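# Towels come out stiff and gray from coin laundry, same detergent as at home

Asked by **Danylo Hrytsenko** | Laundry & Fabric Care | 3 answers

I moved to Salbridge in August and the building has no hookups, so I use the laundromat two streets over. White cotton towels that were fine before are now stiff and slightly gray after 11 washes. Same liquid detergent, same dose (the cap filled to line 2), no softener in either place. I wash warm and dry on high until the machine stops.

The city water report lists hardness at 200 mg/L as calcium carbonate. My old place was on soft water. Is this the water, the machines, or the dryer? I would prefer not to buy new towels before I know.

---

## Answer 1 (accepted)

**Krystyna Kalinowski**

Mostly the water. At 200 mg/L you are in the hard range, and a dose that worked in soft water is now too low. Calcium and magnesium tie up part of the surfactant, less soil is held in suspension, and some of it settles back on the cotton. That accounts for the gray. The stiffness is mineral residue plus overdrying.

Commercial front loaders also use less water per load than an old top loader, so an overfilled drum rinses poorly. Fill to three quarters at most, loosely.

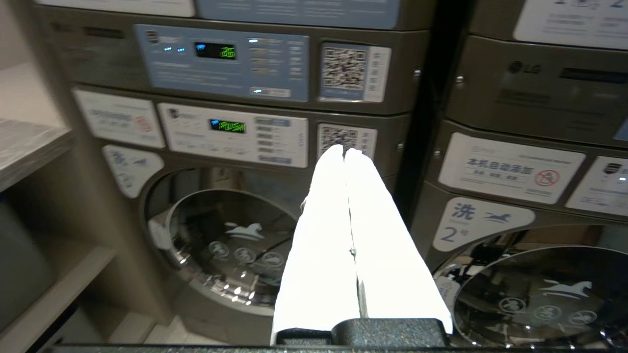
### Recovery wash

1. Wash the towels alone, hot, with no detergent. Watch the door glass at the first rinse. If there is foam, you have old detergent in the fabric and should repeat this step.
2. Wash hot again with detergent at the hard water dose printed on the package. Add washing soda if the detergent is a plain one without a builder.
3. If the cycle lets you add to the final rinse, use citric acid, one level tablespoon dissolved in a cup of warm water. Do not combine it with the soda or with bleach.
4. Dry on medium. Take the towels out while the hems are still very slightly damp and let them finish on a rack.

After that, keep the hard water dose as your normal dose. Skip softener, it coats the loops and cuts absorbency.

**Comments**

*Danylo Hrytsenko:* There was foam on the first plain wash, quite a lot. How can I be underdosing and have leftover detergent?

*Krystyna Kalinowski:* Both happen together. Poor rinsing leaves product behind, and the wash itself is still short on active surfactant. A smaller load fixes the first, a correct dose fixes the second.

---

## Answer 2

**Leszek Walczak**

Check the dryer before anything else. High heat on a timed cycle will run well past dry. Cotton that has lost all its moisture goes rigid, and a good shake only partly helps. I cut my time by 20 minutes and the towels were noticeably softer with no other change. Can't speak to the gray.

---

## Answer 3

**Halyna Panasiuk**

vinegar. works every time

**Comments**

*Zakhar Prokopenko:* How much, and in which compartment? Some laundromats don't allow it because of the door seals. Ask first.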